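From: nallbridge-fan
To: Grimusport users list
Date: Aug 5, 2021
Subject: Re: [grimusport] Season import loses the youth players

On the list, a member from the Khumalo league wrote:

> After the last patch I imported my old season into the new
> version. The senior team is fine, but all the youth players
> are gone. The club page says I have 324 players in the
> database, same as before, so they must be somewhere. Did
> anybody else see this? I play on the normal difficulty, with
> the Nemolum roster pack installed.
>
> Also, is it only me, or do the goalkeepers come off their
> line much too early now?

Hello all,

I had the same problem on Monday evening and I think I can help with the first question. For the second one I have only an opinion, please see at the end.

The youth players are not deleted. The import puts them in the reserve pool, but without a club number, so the squad screen does not show them. If you open the transfer search, choose "no club" and set the age to the lowest value, you will find them all there. In my save I am the manager of Nallbridge, and my best young midfielder was in this list with a value of 300, which is very painful to see when you have trained him for 2 seasons.

Please do not sign them again from the transfer search. I did this with one player and he came back with an empty history and a new contract, and his training level was reset. It is better to do the import again in the right order:

First make a copy of your save folder and put it in another place. Then switch off the Nemolum pack in the extras menu and close the game completely. Going back to the title screen is not enough. Start the game, import the old season, and play one day of the calendar. Save under a new name. After this you can switch on the pack again and load the new save.
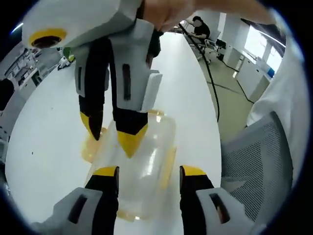 When I did it like this, all of my youth players were in the correct team, with history and training. One of them had the wrong shirt number, 8, which belongs already to a senior player. The game lets you change it in the squad screen, but you must do it before the next match or the lineup will be refused.

I did not test this with an online league. If the Khumalo league uses the shared calendar, I would ask your league admin before you play the extra day, as the other managers may get a message that the calendar is different.

About the goalkeepers: yes, I see it too. In my matches they run out for every long ball, also when a defender is much closer. I changed the team setting "defensive line" from high to normal and it became a little better, but I lose now more duels in midfield. I would like to know if people without the roster pack have the same thing. The pack changes some keeper values, and I can not say if the patch or the pack is guilty.

One small request for everybody who reports import problems: please write which version the old save was made with. It is shown in the load screen, in the small gray text under the club name. Mine was made before the January update, and perhaps this makes a difference.

I hope it helps, and sorry for the long mail.

Best regards,
nallbridge-fan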